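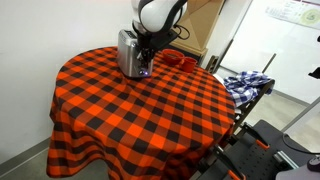

How to comment on a draft area plan

The draft plan for the Prullgate area is open for written comments until the end of September. Anyone who lives, works or owns property inside the study boundary can send one. You do not need a planner or a lawyer.

Before you start

Find your property on the land use map and write down the block number. The Prullgate draft has 608 pages with appendices, and most residents need only the chapter for their own block and the one on streets. Paper copies are at the Flindard branch library, at the desk on the second floor.

Step 1. Check what is proposed

Look up the height limit, the permitted uses and the setback for your block. Compare them with the current zoning, which is listed in Appendix C. If the two tables use different names for the same zone, go by the block number.

Step 2. Write the comment

Put the page and policy number first, then say what you want changed. "Page 173, policy 4.2: keep the rear setback at its present depth" is easier to process than a general objection. Keep each point under 200 words. Use a new paragraph for each policy.

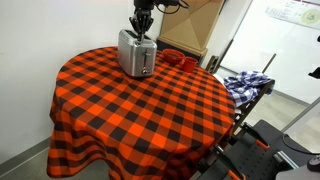

Two-slot toaster on a checked tablecloth.

Step 3. Send it

Use the online form, or mail the comment to the planning office with your name and street address. Comments without an address are read but not entered in the record. The form times out after a while, so write your text somewhere else and paste it in.

Step 4. Ask to speak

If you want to speak at the public meeting, tick the box at the bottom of the form. Speakers get three minutes each. The meeting starts at 7 p.m. and sign-in closes at 6:45.

Questions about the maps go to Fabian Eberhard at the planning counter. Large-format prints can be ordered there the day before pickup.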